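### 4.2 Beschaffung und Budget

Zweiarm-Zelle komplett über Grivico bezogen, Greifer separat bei Arow. Lieferzeit laut Angebot 6 Wochen, Bestellung im August. Ersatzfinger nicht im Paket, kosten 1.426 Euro pro Satz, müssen also extra in den Antrag. Verschleiß bei Kabelaufgaben schwer zu schätzen, wir planen mit fünf Sätzen im Jahr.
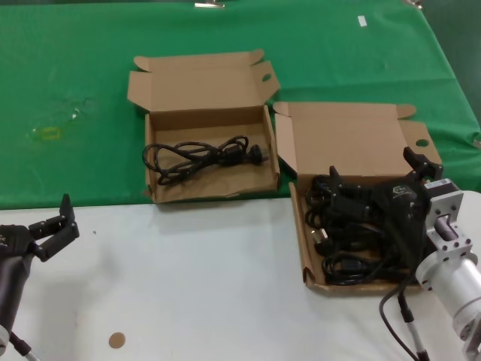 **Abb. 3:** Kabelaufgabe mit zwei offenen Kartons; rechter Greifer über dem vollen Karton, im linken ein einzelnes Netzkabel.

Verbrauchsmaterial (Kartons, Tuch, Kabel) fällt kaum ins Gewicht. Teurer: Wartungsvertrag, fast 20 % der Anschaffung, Angebot Jollonia noch offen. Zweite Zelle erst nach der Auswertung, dann evtl. mit Minami vergleichen. Rückstellung dafür ist in Tabelle 2 schon entahlten.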